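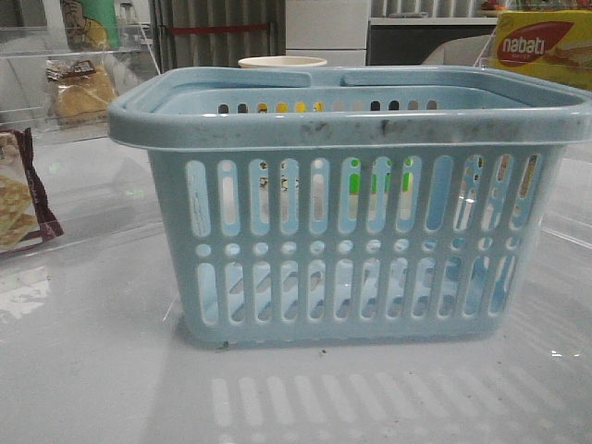
Shop Class for Machines

The robotics elective at Esville's community college meets at four, and by twenty past, half the students are arguing about a shopping basket. The assignment sounds like nothing. A robot arm has to fold up the two handles, lift the basket and set it down a foot away with the groceries still in it. Teams get the semester.

Hadiza Bassey, who teaches the course, calls it the most honest test she has. I wasn't so sure. The college's brochure promises that students will "build the future of retail," and I have read enough brochures to want to see the future pick something up first.

Lộc Tôn's team has come closest. Their arm, trained on 335 demonstrations that the students drove by hand, managed the lift in 65 of 144 recorded trials. Tôn read me the figure without dressing it up. A handle lying flat on a rim gives the fingers very little to get under, he said, and a slotted wall confuses the depth readings. He suspects glossy tabletops make things worse, though his team hasn't tested that.

Other teams are less careful. One student told me his group's software, Nerano, was "basically solved." I asked to see it run with a different basket. It would be ready in January, he said.

What bothers me is the counting. Each team decides what a success is. Mawuli Lamptey's group allows a second try if the first grip slips, and Tôn's doesn't, yet both numbers go on the same wall chart. Bassey agrees this is a problem and says she'll write a common rule next term. She said the same to last year's class, according to Lamptey, who is taking the course again.

Still, seven of her former students now work in automation, and the two I called remembered the basket better than any lecture. Fuseini Owusu spends his days on packing lines. His employer's machines don't lift anything by a folding handle. They use trays.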